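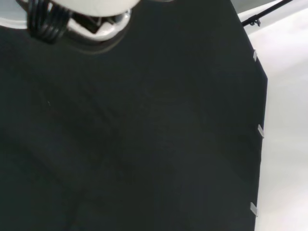
Sornine planner: common questions

Why does the planner reject every grasp on dark cloth?
Usually the depth map has holes in it. Black fabric returns very little light, and Sornine treats missing depth as an obstacle. Set fill_holes to on and raise the exposure.

Do wrinkles matter?
Shallow ones don't. Anything under 5 mm is smoothed out before planning.

How often does the wrist view update?
30 times a second. The planner reads every second frame — you can change this in the Jasik config file.

Can I keep my old Haddad calibration?
Yes, if the camera mount hasn't moved. Otherwise run the calibration again.

Where are the logs?
In the Sinalent folder, under runs. The last five are kept.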